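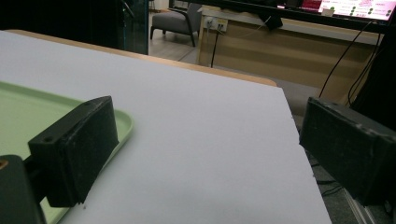 Riltness Table Setting - data card

Short clips of a small table being laid and cleared, over and over. We love how much variety fits into a few dishes!

Size: 1,000 clips, 30 frames per second
Version: Tronari, May

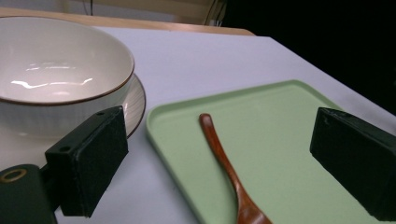

Wooden spoon on the green tray, bowl and plate alongside.

Where things go
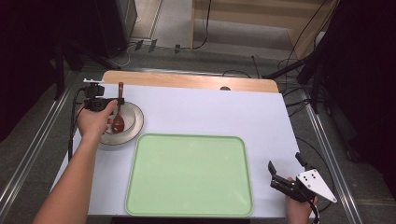 Spoon placement is our favourite label. Each clip records where it ends up: tray, plate or bowl. A spoon across the bowl, with the tray empty, is tagged "bowl" - even if the handle pokes out past the rim.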